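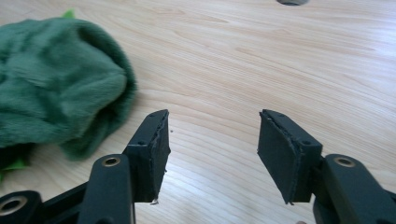
Green fuzz on the big table, a bit of the lighter felt showing.

November, and it's dark by the time I've had my second coffee, or that's how it feels. I meant to write yesterday and fell asleep on the couch with my glasses on, so this is two days squashed into one.

Mostly I've been fussing over the green thing. Begoña Peñalver wants it back before her sister's visit and I said sure, no problem, like an idiot, and then left it in the hall closet for two weeks. I finally got it out this morning and put it on the table by the window, and oh, I'd forgotten how much I like that green! It's so soft you keep petting it when you should be looking for the seam. The felt is a much brighter green, almost lime, and I have some in the Berkis tin that I thought would match. Held up to the window it's too yellow. Held up to the lamp it's perfect. I'm going with the lamp.

I didn't get as much sewing done as I'd hoped. The seam I was worried about is fine, and the one I wasn't worried about needs doing over for the length of my hand. Whoever did it the first time used regular thread and tiny stitches, and the fuzz is all caught in them. I picked at it with a needle for an hour (radio on, some program about herring) and then my eyes gave out.

Kaj Thygesen called in the middle of it to ask if I was still selling the old chairs. I am. I said 39 for each and he went quiet, and then he said he'd talk to Hjalti, so I guess that's a no.
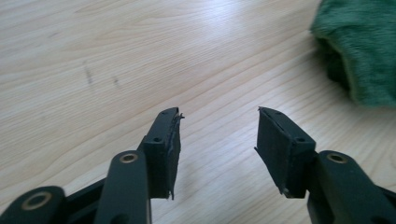

The table, two little dark marks and all.

I'm mad about the marks. They're tiny, one smudge and one little dash next to it, and when the light is bouncing off the wood you could look right over them, but I know they're there. I paid 1,149 for that table at Frandsen and I walked past it for more than two months before I did it. I love the grain - all those long curvy lines, I follow them with my finger when I'm on the phone. So now I have to find out if you can rub a scuff out of that finish or if you just make it shiny in one spot. Bjarke Laxdal would know. He'd also want to come over and look, and stay for supper, and it's only soup.

Tried a damp cloth on the bigger one. Can't tell. I'll look again in daylight.

Things for tomorrow: strong thread, the good kind, not the stuff from the bin by the register. Ask Bjarke. Bread. Call Begoña and tell her the end of the week, and don't say "no problem" this time.

Soup was too salty, by the way. Ate it all.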